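Print
E-mail

Project report: collecting pick-up examples for small shiny things
Group project, second term. Working name Onutlow.

What we wanted

A learning system that can pick up small awkward objects off a table. Not boxes or cups, everyone has done boxes. We went for jewellery as it is little, shiny and comes in silly shapes. To train it we need lots of examples of a person doing the job, so most of this report is about collecting those. The training part is short, we ran out of term.

How we collected

Hand-held gripper with a camera on it. You hold it, squeeze, pick the thing up, put it down, open. One go = one example. Everything gets saved through Jirell, the logging program we wrote in the first term, and sorted afterwards by hand.

Target was 4000 examples by the end of April. We got 2271 that were any use. Reasons further down.

Plain pale table for the first batch, nothing fancy. Plan was to add cloths and clutter in a second batch but that only got started. 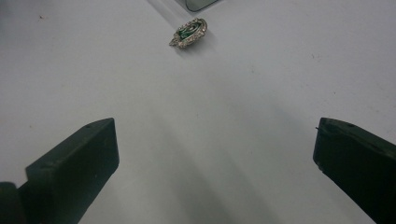 Fig. 1. Green stone piece between the open fingers, first batch.

Rules we agreed on after the first week (should of done it before):
- fingers fully open at the start of every go
- come in slowly, no swooping
- if you drop it, keep recording and mark it as a drop
- change the angle of the piece between goes

The last one got forgotten a lot. When you are tired you put the thing back exactly how it was, and then the system only ever sees one angle. We threw out 141 examples for this alone.

Drops were kept in a separate folder called Lục. We think they could be useful later for teaching it what a bad grip looks like, but have not tried.
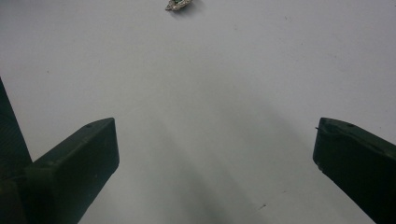 Labelling took longer than recording. For each go somebody has to mark where the approach starts, where the fingers close, and where the piece is let go. The start was the worst one to agree on. Two of us marked it from the first movement, the others waited until the whole target was in view. With the silver and green piece partly past the top edge, as in Fig. 2, and the fingers still a long way short of it, the two rules give differnt answers. We went with first movement in the end and redid 65 labels.

Training so far

One short run on the first batch only, on the department machine (Unance), left going overnight. It learned to head towards the object. Closing at the right moment is poor, usually too early. Could be too few examples, could be our labels. Can't tell yet.

Problems

Glare on shiny stones and metal. Specks on the table, the early version of our object finder picked those up as targets, so wipe the table!! Also batteries.

Still to do

Finish second batch. Check labels again with one person doing all of them. Longer run on Unance if we can get a slot. Write up the drop folder properly.

Print
E-mail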